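Thread on what we've been doing at Tonport since September. It's about blurred wrist-camera pictures and whether you should throw them away before training. Short answer: we used to, and we've stopped.

Background. Our grasping policy learns from pictures taken at the wrist, paired with where the gripper went next. When the wrist moves quickly or gets very close to things, a lot of the pictures come out smeared. Our old filter scored each one for sharpness and binned anything under a threshold.

Nusrat Sandhu asked what the filter was binning. I pulled the rejects from one batch. 3359 pictures, and a large share were from the last moment before contact. So the policy was seeing plenty of nice clear approaches and hardly any of the part where the fingers arrive.

We trained two policies. Same network, same settings, same number of pictures in each. One set was filtered, the other was drawn at random from everything. We called the second one Telleleo because Saqib Swati names things and we let him.

Then 1000 grasp attempts for each policy, on a mixed pile of household bits. Faisal Jatoi reset the pile between attempts and didn't know which policy was running. That took longer than the training did.

Result: Telleleo dropped fewer things and went back for a second try less often. The gain was nearly all on soft items. On rigid boxes the two were level.

We repeated it with 4 random seeds. Same order every time, though in one of them the gap was small enough that I wouldn't want to lean on it.

What the old filter would call a reject:
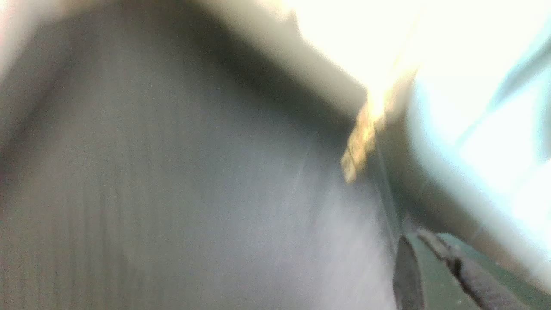 Wrist view, heavy blur. Fingertips bottom right, next to the edge of the big grey object.

You can't read much off the grey surface, but you can still tell where its edge is and where the fingers are. My guess is that's enough for the policy. We haven't tested that part properly.

Known gaps: one gripper, one camera, one room. Maribel Grajales is setting up the same comparison at Sekivby with a different lens.

Write-up is with Zeeshan Khokhar for comments. I'll add the link to this thread when it's up.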